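Chapter 4
The Drawer Problem

Ask a roomful of people what they would like a robot to do and you will not hear much about welding. They want the washing-up done. They want the socks paired, the bins out and whatever has gone hard at the back of the fridge dealt with by someone, or something, that can't smell it. Machines have been welding car bodies for decades. The socks are still waiting.

This chapter asks why. Chapter 3 left us in the Windetton bottling plant, where an arm bolted to the floor lifts crates all day and has never been surprised by one. The crates arrive the same way up and in the same place, and a good deal of money has been spent on keeping it so. A kitchen has had money spent on it too, but mostly on the worktops.

Consider the drawer. You opened one this morning, probably while thinking about something else. To do the same, a machine must find the handle, decide how to take hold of it, and pull in the direction the runners allow, which may differ from the direction it believes they allow. If it pulls slightly askew, the drawer jams. If it pulls harder, the drawer stops being a drawer. Then comes the matter of what is inside, and whether any of it can be picked up without scraping knuckles that the machine doesn't have.

Much of this is now practised in simulation, where broken drawers cost nothing and nobody has to sweep up.

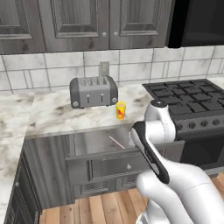

Figure 4.1 A simulated kitchen, with the arm at an open drawer. Note the thin white stick lying diagonally inside.

The stick in Figure 4.1 is worth a moment of your time. Suppose the task were to take it out. A thin object lying flat on a smooth metal surface offers very little to grip, and the sides of the drawer limit the angles from which the arm can approach. A person would press down on one end, or roll the thing against a side with a fingertip, and would be unable to tell you afterwards which. We shall come back to fingertips in Section 4.3.

Simulation has its own troubles. The Fellum exercises, which you will meet at the end of this chapter, ask a program to open and close the same drawer 2000 times, with the lighting and the starting position of the arm changed on each attempt. A program can do very well at this and still come to grief in a real kitchen, where the runners are sticky with something nobody will own up to. Friction is hard to model. Jam is harder.

It helps to be clear about what we mean by "can". A robot that opens a drawer once, on film, with its makers standing just out of shot, can open a drawer in the sense that I can speak Portuguese. The Luo scale, used throughout this book, asks for 100 attempts in a row with no one stepping in, in a room the machine has not met before. By that measure the list of finished household chores is short, and vacuuming takes up most of it.

Shop floors sit somewhere in between. In the Sivska case study (Section 4.4) a packing bench was rearranged for the benefit of a single arm, and the job it took over had occupied a person for 15 minutes of each shift. The rearranging took until December. Whether that counts as progress depends a good deal on who is asked, and we have put the question to you in the exercises — please show your working.

Before reading on, open a drawer at home with your eyes shut, take out one item and close it again. Write down every step, including the ones you feel silly writing down. You will need the list for Section 4.1.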